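Foam Inserts, Sticky Drawers and Other Things I Learned in the Workshop

Posted 01/09/2023

I grew up in a house where every screwdriver lived in the kitchen drawer with the birthday candles, so I came to tidy storage late and with a convert's enthusiasm! These are the tricks I keep going back to in my little workshop in Siltthorpe (most of them work just as well in a pantry).

Cut foam for the stuff you always lose

Foam takes a shape really nicely if you're patient. Trace the item with a silver marker, then cut just inside the line with a fresh snap-off blade. Go in several light passes, and don't try to get to the bottom in one go. If the hole comes out too big, glue a sliver back in and pretend it never happened. I like a strong color, since a missing piece shows up as a dark hole from across the room. My neighbor Joar Skjelbred chills his foam in the freezer overnight before cutting and swears the edges come out cleaner. I've tried it twice and can't tell the difference, but he makes a very nice drawer. 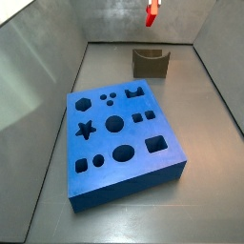
Un-stick a wooden drawer

Pull the drawer all the way out and rub a plain white candle along the runners, top and sides. Slide it in and out a few times and add more wax wherever it drags. If it only sticks in wet weather, hold off on the sandpaper until November or whenever your heating has been on for a while. I sanded mine in the middle of a soggy summer and it rattled all winter.

Sandpaper that lasts

Put a strip of packing tape across the back of each sheet before you tear it up. It stops the paper cracking when you fold it. I work through 80 grit first and save the finer stuff for the last pass, and I write the grit on the back of every scrap (the printing always ends up on the piece you threw away).
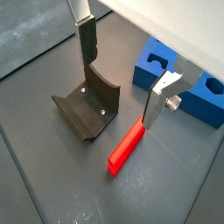 Jars are my other weakness. I have 6 big ones on the shelf over the bench for screws, and they get a label on the lid and another on the side, so I can read them sitting or standing. For things you grab all day, though, a jar is a nuisance, and I'd much sooner have an open holder, something like that black plastic one with the curved back and the angled lip at the front. You can see what's in it and get your fingers around it without tipping everything out. Rinse plastic holders in warm water with a drop of dish soap, let them dry upside down on a towel, and stick a bit of shelf liner underneath if they like to wander. Double-sided tape works too, but it's a pain to scrape off later and I've still got the marks on my bench from the last lot.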